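Field Robots Discussion List
Subject: Re: Outdoor localization stop, Molefe plaza run
From: Petronella Nkuna
Date: September 2024

Arnaldo Quintela wrote:

> All,
> Short version for those who missed the call. The Brultia unit stopped
> on the plaza leg at Molefe on run 6 and would not resume. The log
> shows the pose estimate jumping 4 meters sideways, then the safety
> layer holding the brakes, which is what it should do. Vastura has
> looked at the log and calls it an environmental event (bright
> concrete, few features). They suggest we raise the jump threshold
> and carry on with the schedule. I am inclined to agree. Objections
> by Monday please.
> Arnaldo

Arnaldo, I object, and you did ask.

I don't know what an "environmental event" is. The plaza didn't do anything. It was there when Vastura did the site survey, and the survey report has a whole page on surface and lighting that ends with the word "suitable." If bright concrete is enough to lose the robot, then either the survey was wrong or something else happened and the concrete is getting the blame.

I also have trouble with "few features." Go look at the camera stills again. This one faces the office building:

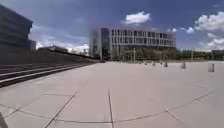 Plaza leg, steps to the left, bollards to the right.

There's a big flight of steps, five bollards, two poles and a building front that is nothing but windows in rows. I'd call that plenty to look at. What I'd worry about is the opposite problem: the windows all look alike, and so do the bollards. A matcher that slides over by one window or one bollard would be very sure of itself and wrong. Has anyone measured the bollard spacing and compared it with the 4 meters? I asked on the call and was told it was "unlikely to be relevant." It takes a tape measure.

Next, the threshold. As I read the config, the check compares the new pose with the old one and stops the robot if the difference is too large. Raise the limit and the same jump goes through, and the robot then steers to correct an error it doesn't have. With steps on one side I don't want to find out how it corrects. The stop was the one part of the system that worked, and the proposal is to make it less likely to happen.

I'll grant Vastura that the open pavement is a hard case for anything that works close to the ground.

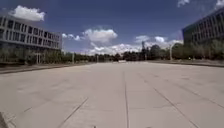
A scanner with a 20 meter range is going to get very little back from the middle of a slab that size, and the curbs are low. So in the open stretch we're mostly on wheel odometry and the camera, and if the camera is matching the wrong window there's nothing left to argue with it. The spec sheet says the fallback is satellite positioning. Was it on? The log Arnaldo sent has 150 lines before the stop and I can't find a single fix in them. Maybe that's the log level. Maybe it was never enabled after the Firklow update. Vastura's note doesn't mention it either way, and I'd have expected it to be the first thing they checked.

What I'd like before anyone drives that leg again:

- the full log, at debug level, from power-on
- the raw matches for the seconds before the jump
- a plain yes or no on the satellite receiver
- threshold left where it is
- somebody walking next to the unit with the stop in hand

I know the schedule says December for the handover and that this eats into it. The same schedule had the plaza leg down as the easy one.

If the raw matches show I'm wrong about the windows, fine, I'll say so on the list. But "we changed a number and it hasn't stopped since" won't convince me. A robot that has quit checking doesn't stop either.

Please don't take my silence on the other items as agreement. I haven't read the battery report yet.

Petronella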